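Bringing Automated Key Sorting Into a Staffed Key Room: A Guide for Supervisors

This guide is intended for facilities supervisors who are adding a two-arm sorting station to an existing key room. It follows the procedure used by Skundberg Property Services at its Plurkolness site, where 1,686 keys are issued, returned and checked on a regular schedule. It covers the work of the staff as well as the setup of the station. Technical installation is covered in the supplier's manual and is not repeated in these pages.

Before you begin

Confirm that your key register is current. The station handles tagged keys, and any key without a tag must be dealt with by a person first. At Plurkolness, 263 keys had no matching entry in the register, and the start of the project was moved to September so that staff could correct the records.

Meet with the key room staff before the equipment arrives. Explain which duties will move to the station and which will remain at the desk. Staff should receive this information in writing.

Step 1. Decide which tasks to automate

List every task performed in the key room during one ordinary week. Mark those that consist mainly of picking up, separating and placing keys. These are suitable for the arms. Issuing keys, checking identification and deciding what to do about a damaged or missing key should stay with staff.

Step 2. Prepare the work surface

Returned keys should be placed toward the middle of the surface, within reach of both arms. Tags of different colors may be mixed in one batch. Rings, fobs and other accessories may be left in the batch during the training period, but staff should note them on the batch sheet.

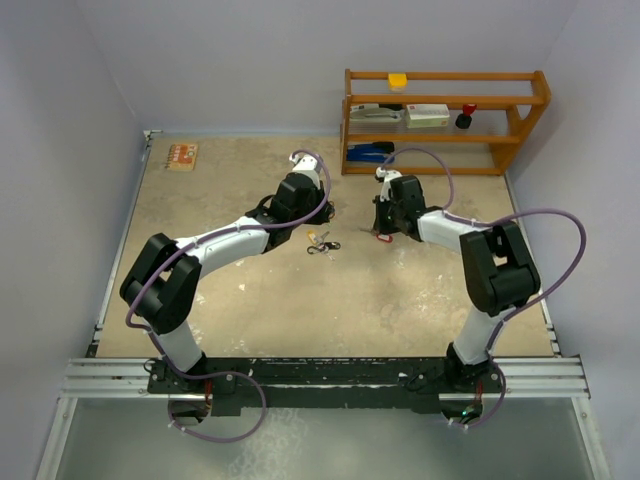 Batches should be kept small at first. The Plurkolness team began with no more than 20 keys and did not raise the limit until the desk staff agreed that the results were reliable. Personal items and paperwork should be stored at the desk – the surface is a shared work area, and staff should be able to see at once what belongs to a batch.

Step 3. Assign an attendant

One trained employee must be responsible for the station during each run. The attendant starts the batch, watches the arms, and stops the run if a key is dropped or caught. Shabalala, the firm that provided our operator training, recommends a turn of no longer than four hours. Attendants should rotate with the issuing desk so that every employee keeps both sets of skills.

Step 4. Run the batch and check each key

The arms lift keys by the tag or by the key itself. Hands must stay outside the enclosure while the arms are powered. When the run has ended, the attendant compares each tag with the register and enters the result in Zultine, the record system used at the desk.
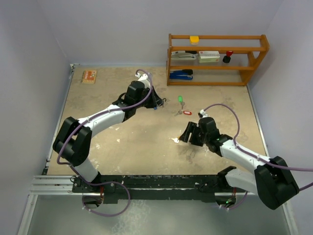 Step 5. Review the change in duties

Hold a review with staff every Thursday during the first month. Ask how much time is now spent on sorting, on corrections and on service at the desk. At Plurkolness, employees reported less repetitive hand work but more time at the screen, and the job description was revised to reflect this. Pay grades were reviewed at the same time.

Any employee may ask for a task to be returned to manual handling. The supervisor should record the request and reply before the next review.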